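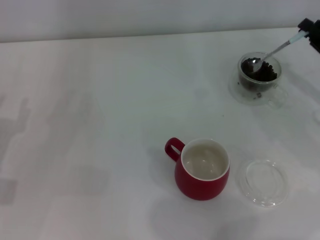
Wekwood, November

Home Reviews Kitchen Tea and Coffee Archive Contact

I have used the Lidel electric kettle every day for four months, and I think now I can say something fair about it. I bought it with my own money from the Aliyu shop near the station, after my old kettle began to leak at the bottom.

I should first explain how I drink tea. In the morning I take strong black tea with milk, and after lunch a green tea, usually a cheap one. For the black tea every kettle is good enough. For the green tea I want cooler water, and this was my reason to pay more for a kettle with a temperature setting. With the old one I boiled the water and then waited, and very often I forgot it and had to begin again.

The Lidel has five settings, from 60 degrees up to boiling. You turn a ring on the base and press it once. I tested it with a kitchen thermometer, and on the 70 setting the water was at 71 degrees, so I have no complaint there. On the 80 setting it goes a little over if there is only one cup of water inside. When the kettle is half full this does not happen.

It is not a fast kettle. A full one needs around six minutes to boil, and my neighbour Binta Adeyemi, who has the Wonum, makes fun of me for this. Her Wonum is quicker, but it is also very loud – we have to stop talking until it finishes. The Lidel makes a low sound and then one short beep. I would like to switch the beep off, especially at 6 in the morning, but I have read the booklet twice and there is no way to do it.

The spout is narrow and pours slowly. I like this very much. I can fill a mug almost to the rim and nothing goes on the table, and with the old kettle I was wiping every time. If you mostly fill big pans for pasta, you will find it annoying.

Cleaning is simple. Our water is hard, and after three weeks I saw white marks on the bottom. I put in 200 ml of white vinegar, filled it up with water, boiled it and left it for one hour. The marks came off, but the smell stayed for two more boilings. The opening is wide enough for my hand.

Two things I do not like. The lid is stiff and I need both hands to open it, which was difficult when I had a bandage on my thumb. And the cable is too short. I had to move the bread bin to the other side of the kitchen, and my husband still looks for it in the old place.

The "keep warm" button holds the temperature for 16 minutes and then switches off. I used it a lot in the first week and now almost never.

I give it 4 out of 5. For people who drink only black tea or instant coffee, a simpler kettle will do the same work. I will write again in spring if something changes, mainly about the lid – the shop told me it becomes softer with time.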